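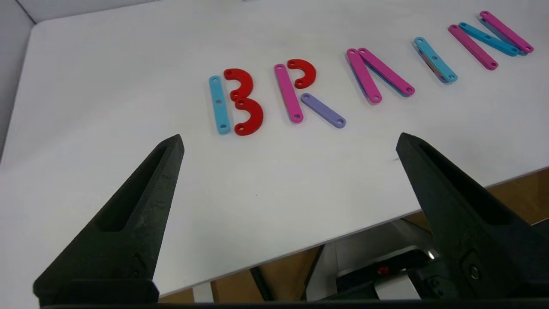
Letter strips back on the tables at Zatholm in August

2022-07-04

Quick one from the learning rooms. The plastic strips and curves are coming back to the Zatholm library this August, and there's a word on the white table already: BRAIN. Blue strip and two red curves for the B. Pink, red and purple for the R. The A has no crossbar, which is fine, most kids read it anyway.

The sets replace the old magnetic letters, which had been losing vowels for years. Fares Boutros, who runs the children's floor, wanted something kids could build a letter from, straight parts and round parts, before they ever pick up a pencil. "A B is a line and two bumps. Once they've made one with their hands they stop writing it backward. Well, most of them do."

Money came from the Gornico fund, 600 for the pieces and storage tubs. Total count on the delivery slip was 3774, and yes, somebody will have to sort them by color at closing time. Help with that is very welcome.

Sessions run 32 minutes, short on purpose. Ages 5 and up, younger ones can come if a grown-up sits with them the whole time. Small parts, so please no babies on the floor near the tables. Sign up at the front desk or by phone, no online form yet, we're working on it.

Tâm Đồng is putting together the word cards. Short words first, then longer ones, then names. She is asking familes to send in names with odd letters or accent marks, since she'd like to work out how to build those too. Her own is going to take some doing, she says. Q is still a problem. So is S, if you want it to look like an S and not a 5.

A few things to know. Pieces stay in the building. Letters can be left up on the tables overnight if you ask, otherwise they get cleared at closing. Stacking strips two deep is OK and makes a thicker letter but please pull them apart agian before they go in the tub.

Room list and times go up by the elevator next week.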